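Kiani Exterior Paint Log
README, last edited in February

What this is

A set of plain text tables on repainting and re-siding older houses before sale. Each row is one job on one house. The tables were started by Mebrat Hadgu at Westus and are now kept by Princess Padilla. Send corrections to her with the row ID in the subject line.

Files

jobs.csv — one row per job, with siding type, prep work, number of coats and total cost
houses.csv — one row per house, with year built, stories and lot type
quotes.csv — bids that were turned down, kept for comparison
notes.txt — anything that did not fit a column

Columns that cause trouble

prep_hours covers scraping, sanding and washing. Masking goes under labor_other. In the Dusau rows the two were entered together and can't be split.

coats counts finish coats only. Primer has its own column. A value of 7 in the older rows is a code for "not recorded" and should be dropped before you average anything.

cost_total is in dollars and includes scaffold rental. Permit fees are left out.

product is typed as it appeared on the invoice, so Flamex shows up in 2 spellings. Merge them yourself if you need to.

Known gaps

Brick houses are thin, with 5 rows in all. Trim-only jobs were added late and have no quotes. Resale prices are missing wherever the owner decided to stay put.
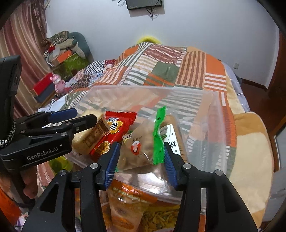
Can I use the costs to price a job on my own house?

Use them as a starting range and get local bids. Labor rates differ a lot between towns, and any job with more than 25 prep hours tends to cost more than the siding type alone would suggest.

Changes

Fixed swapped year_built values in houses.csv. Removed duplicate quotes.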